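**Arms on the sort tables, what happened to your job?**

**rberholz_remo**
We got the first arms at the Brunner site in December. Management said no jobs would go, and so far none have. But the work is different and I'd like to hear from other shops. I used to pack. Now I set out parts, run the arm through a routine, reset and run it again. Up to 200 runs on a shift. Pay is the same.

**plellel_nights**
Same pay for standing around with a pendant? I'd take it.

**rberholz_remo**
You don't stand around much. You lay the piece out, watch the run, note whether it counts, put the piece in another square and go again. My back is better. My head is more tired. When I packed I could talk to the person next to me all day – now if I look away I have to throw the run out.

Our table is brown paper with blue tape squares, and the simple jobs are things like one small yellow cube and a plate. 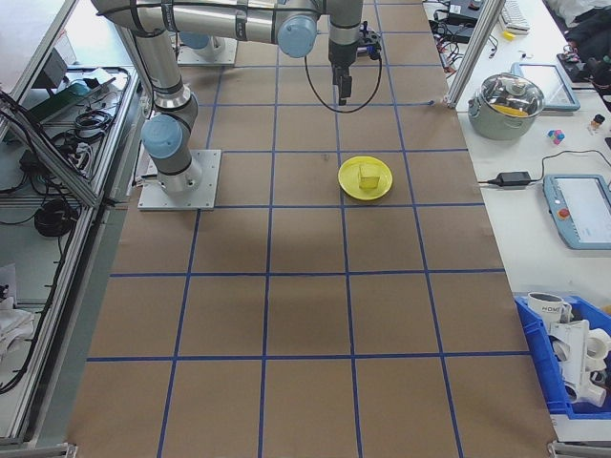 Milagros Manalo wrote to me about this last week, and her view is that the tiredness goes away after a couple of months, but the quiet doesn't. Her line went from eight people to three per shift. The other five were moved to receiving, so on paper it was no change.

**skeketti_line2**
"Moved to receiving" is how it starts. We had that too. Then receiving was overstaffed and the temps weren't renewed. Ask what happens to the temps before you say no jobs went.

**rberholz_remo**
Fair point. We had two temps and I don't know if they were renewed. I'll ask.

**T. Strebel**
I disagree with some of this. I'm a lead at Brisard and we trained everyone who wanted it. Two of my packers now do the setups and one writes the run sheets. They had no way up before.

**skeketti_line2**
And the ones who didn't want it?

**T. Strebel**
Still packing. There is plenty the arms can't do yet.

**skeketti_line2**
Yet.

**ardalan_d**
Does anyone get a rate for the setup work? We were told 400 runs a week is the target, and it went up by 100 without any talk about pay. I don't mind the work. I mind that it's still called packing on my slip.

**T. Strebel**
Get the job title changed first. With us the rate came after that, and it took a while. Ask for it in writing.

**rberholz_remo**
Mine says packer too. I have a meeting with my lead on Thursday, so I'll bring up the title and the temps and post what I hear.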